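Documentation Stemeo > Poste bimanuel > Perception > Étalonnage et vérification des vues
Imprimer cette page | Envoyer par e-mail

4. Étalonnage des caméras et vérification des vues

Cette section s'applique aux postes à deux bras équipés d'une caméra de tête et de caméras de poignet, pilotés par le module Stemeo Perception. L'installation mécanique des pinces est traitée dans le manuel Skelex du bras. Le service de planification doit être arrêté pendant toute la procédure.

ATTENTION : les bras restent sous couple pendant l'étalonnage. Garder l'arrêt d'urgence à portée de main et ne pas introduire les mains entre les doigts des pinces.

4.1 Préparation

1. Placer les deux bras en position de garde, pinces ouvertes au-dessus de la table.
2. Vérifier que les câbles des pinces ne frottent pas sur le plateau lors d'une rotation complète du poignet.
3. Ouvrir la console et charger le profil « table_assiettes ».
4. Contrôler que chaque flux vidéo est déclaré actif. Un flux figé garde l'état « actif » jusqu'à 19 secondes ; attendre ce délai avant de poursuivre.

Note : l'exposition automatique doit être désactivée sur les caméras de poignet. Un fond clair derrière la table suffit à assombrir les doigts au point de fausser le masque de pince.

4.2 Étalonnage main-œil

5. Fixer la mire Cenico à plat sur la table, puis lancer la commande « calib main_oeil » pour le premier bras.
6. Enregistrer 7 poses de la mire en faisant varier l'inclinaison du poignet entre deux poses.
7. Répéter l'opération pour le second bras. Ne pas déplacer la mire entre les deux séries.
8. Lancer « calib resoudre ». Si l'erreur de reprojection dépasse 3 pixels, supprimer la pose la plus défavorable et recommencer le calcul.
9. Retirer la mire et enregistrer la transformation dans le profil.

4.3 Vérification sur objets

Disposer les assiettes et le plateau vert, puis les fruits factices. Afficher successivement la vue de tête et les vues de poignet.

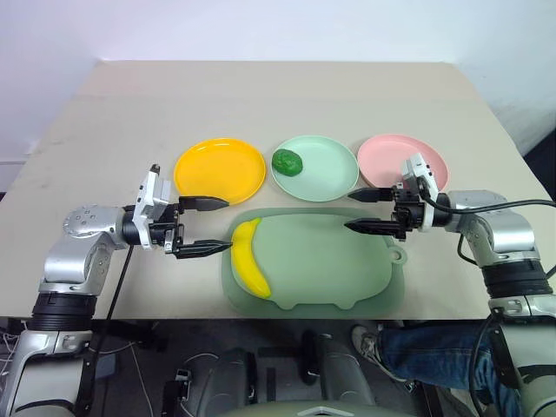
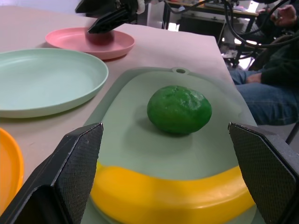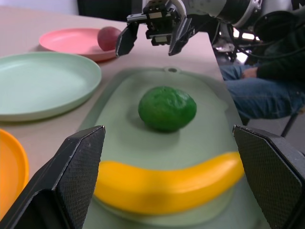 Vue de tête en premier, vues de poignet ensuite.

10. Activer la superposition des masques. Le masque de pince doit recouvrir les deux doigts sans déborder sur l'objet visé.
11. Sélectionner un objet dans la vue de tête. Le repère projeté dans la vue de poignet doit tomber sur le même objet. Un décalage constant indique une erreur de transformation ; un décalage variable avec la pose indique un défaut de synchronisation des horodatages.
12. Contrôler les étiquettes de classe. Les objets verts posés sur un support vert sont les plus exposés aux détections manquées : abaisser le seuil de la classe concernée, pas le seuil global.
13. Vérifier que le second bras, lorsqu'il entre dans le champ d'une caméra de poignet, est classé « robot » et exclu de la carte d'obstacles statiques.

Note : les objets partiellement masqués par un doigt conservent leur identifiant pendant 4 images. Au-delà, le suivi en crée un nouveau. Cette valeur se modifie dans « suivi.persistance ».

4.4 Zone d'exclusion

Les surfaces situées au-delà du bord de la table ne doivent pas alimenter le planificateur de saisie. Tracer le polygone de travail dans la vue de tête, en suivant le bord du plateau, puis cocher « Propager aux vues de poignet ». Les détections hors polygone restent affichées en gris mais ne sont plus transmises.

ATTENTION : le polygone filtre les cibles de saisie. Il ne limite pas le mouvement des bras et ne remplace pas les limites articulaires du contrôleur.

4.5 Remise en service

14. Enregistrer le profil sous un nouveau nom. Le profil d'origine est écrasé à chaque mise à jour du module.
15. Redémarrer le service de planification et exécuter une saisie à vitesse réduite.
16. En cas d'échec avec le code P-PLAN, exporter le journal et consulter la section 7. Pour les postes passant par la passerelle Stanciu, joindre également le journal de la passerelle.

Refaire la procédure complète après tout démontage d'une caméra ou d'une pince. Un simple redémarrage du contrôleur ne la rend pas nécessaire.

Imprimer | Envoyer par e-mail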